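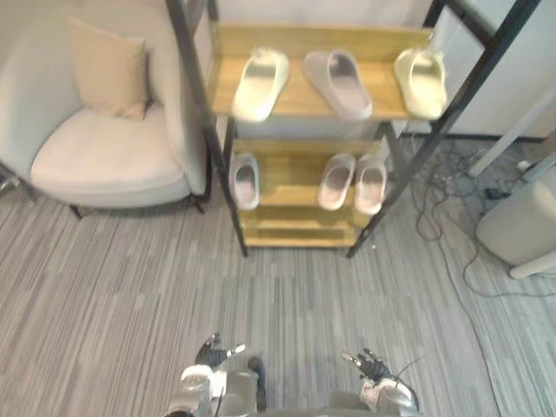

Armchair with a square cushion, and the shoe rack next to it.

Flullcombe Castle has a car park for 400 cars, a shop, a café and a film that lasts longer than most people spend in the keep. I went again last week and I still think the place is being ruined by the wish to make it easy.

I should say what I mean by easy. I don't mean ramps, handrails or decent toilets, all of which an old building should have wherever they can be fitted without knocking holes in it. I mean the habit of telling visitors what to look at, in what order and for how long. At Flullcombe you are given a headset at the gatehouse and a route marked on the ground with yellow arrows. There are 2 places on it where you may leave the path, and both of them lead to the shop.

The castle itself is plain. It was put up by a family of wool merchants who had made enough money to be worth robbing, and it looks like it. The walls are thick, the windows are small and low, and the hall has no carving at all apart from a row of sheep's heads over the fireplace. There was never a siege. One wall fell down in a wet winter and was built back in a different stone, and you can see the join from the road. I have always liked that join better than anything else there. The headset does not mention it.

What the headset does mention is a battle that took place several miles away, and a ghost. I asked at the desk where the ghost came from and was told she tested well with families.

My view is that a historic building should be left alone far more than it is. Keep the roof on, clear the gutters, mow the grass and put one good board at the entrance with a plan and some dates. Sell a guidebook to those who want one. After that let people wander about and get things wrong. I learned most of what I know about castles by getting things wrong, and I spent a whole summer as a boy believing that a garderobe was a sentry post. 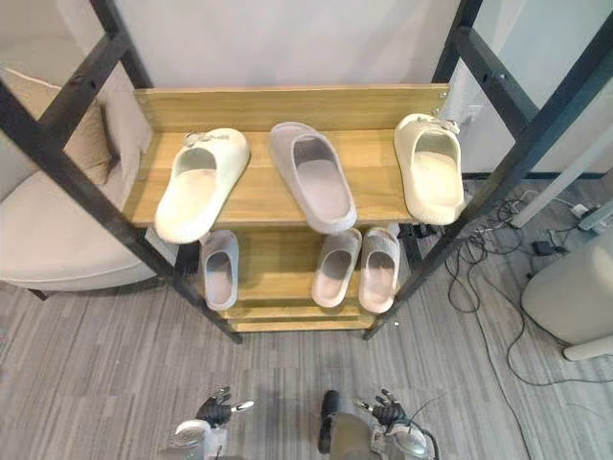 The rack from the front, with slide slippers along the top shelf.

The opposite case was put to me by Albane Langlois, who worked on visitor routes at several sites before moving to Nillano. She thinks I am asking for buildings to be kept for people who already know how to read them. A person who has never been in a castle, she says, sees a roofless room with nettles in it and goes home. Give the same person a story and they may come back. She also pointed out that the guidebook I am so fond of costs money, and that the board at the entrance would be written by somebody like me.

Those are fair points and I have thought about them a good deal. I accept the one about the board. I don't accept the rest, mainly on account of Nillano itself, where things are done differently and people do come back.

Nillano is a hill fort with a small chapel inside it, and it takes most of a morning to reach on foot. You climb 248 steps from the village and then a track. When you arrive there is a gate, a tap and a man in a hut who takes your money and hands you a folded sheet. The sheet has a plan on one side. The other side gives the history in four paragraphs, and two of those admit that the date of the outer wall is not known. The chapel is kept unlocked. The cistern has a grille over it and a notice asking you not to throw coins in.

On the day I was there a school party was going round, and the children had no arrows to follow. They ran along the inside of the wall, found the blocked doorway, and argued over what it had been for. Their teacher let them argue. One girl decided it was for letting cows out, and having looked at the slope below, I think she could well be right.

It will be said that Nillano is small and hard to get to, and that a site beside a main road has to manage its crowds. Flullcombe does have crowds in August. On the day I visited, in October, I counted nine people, all wearing headsets, all standing in front of the same blank wall waiting for the battle to finish. The path could easily be opened outside the busy weeks.

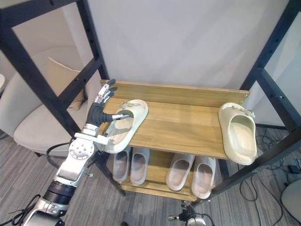

Robot hand at the top shelf, its thumb in the opening of a cream slide.

Then there is the money. The present scheme at Flullcombe was drawn up by a design firm called Dratus, and the cost was 397 thousand pounds, according to the notice in the café. In the same period the north tower has been closed with a chain across the stair. The reason given is loose stone at the top. I am no builder, but I would guess that a fair amount of loose stone could be made safe for that sum, and the view from the tower was the best thing the castle had to offer a child.

I would put the Cifuentes tower in the same group. It had a good plain stair and an empty top floor with swifts in it. There is now a lighting display up there, with a bench, and the windows have been covered so that the display can be seen. You used to be able to look down the valley to the next tower along and understand straight away why both had been built. Now a map on the wall lights up to tell you.

If the people who run Flullcombe want a cheap start, they could make the headset optional. At present it comes with the ticket, and when I handed mine back at the gatehouse I was asked whether it was broken. They could paint over the arrows by the postern as well and leave that gate open, so that visitors could walk round the outside and see the mended wall. The grass there is already cut.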